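Chapter 7
Picking Up Soft Things

In this chapter
Why cloth is harder to grasp than a block
Choosing a grasp point
Closing two fingers on a fold
Writing up a trial so that another team can use it

By now your club has probably had a good long run of success with wooden blocks, and I hope you enjoyed it, because blocks are generous teachers. A block stays where you put it. It has flat sides, it has corners your software can find, and if your fingers close a little too far to the left, the block usually slides over and forgives you. Plenty of teams finish Chapter 6 feeling that grasping is a solved problem and that they can move on to something more exciting, like stacking or throwing.

Then somebody puts a piece of cloth on the table.

I first taught this unit in an after-school club at Illora, with Tien-fu Ho running the second bench. We had planned one afternoon for cloth. We were still at it well into February, and the students had filled 60 pages of a shared notebook with sketches of folds — some of them lovely, a few of them quite rude about the gripper. Santosh Mathur, who was a student on that second bench and later helped me test the exercises in this book, wrote on the inside cover, "It is a different shape every time I look at it." I have never found a better one-line introduction to the subject, and you will see it borrowed more than once in the pages ahead.

7.1 What changes when the object is soft

With a rigid object, you need to know where it is and which way it is turned. With cloth, you also need to know how it is lying, and there is no short list of numbers that will tell you that. Push one corner and the far corner may move, or it may not. Press down on the middle and you may get wrinkles, or you may get nothing except a fingertip sliding over the top.

So we ask a smaller question. Leave the whole cloth alone for now and look for one place, just one, where the material stands up or hangs in such a way that two fingers can go on either side of it. We will call this a grasp point. A ridge between two folds will often do nicely, and so will a hanging edge. A flat, smooth stretch is usually a poor choice for a two-finger gripper, however large and inviting it looks.

Light matters more than you might expect. Folds show up to a camera mostly as darker bands, and under strong light one part of a cloth can look almost perfectly even while another part is full of shading. Bright, plain fabric is a good place to begin, and yellow has served my own classes very well.

Look at where the cloth lies in relation to the two fingertip pads in Figure 7.1, and decide for yourself whether you would close the gripper now or move it first.
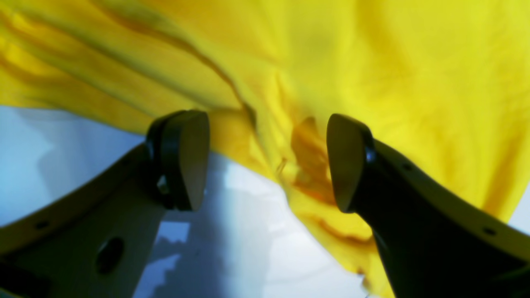 7.2 Your first cloth trials

Work in pairs, with one person at the controls and one keeping the notebook, and swap after every few attempts. Begin with the gripper open and well above the table. Before each attempt, the notebook keeper sketches the folds and marks the chosen grasp point with a cross. Only then does the driver bring the fingers down.

Close slowly. Lift a hand's width, wait for a slow breath, and write down what the cloth did, including the dull results — a slip is as useful to the next team as a clean lift. Then drop the cloth again from the same height, let it fall however it likes, and start a fresh sketch.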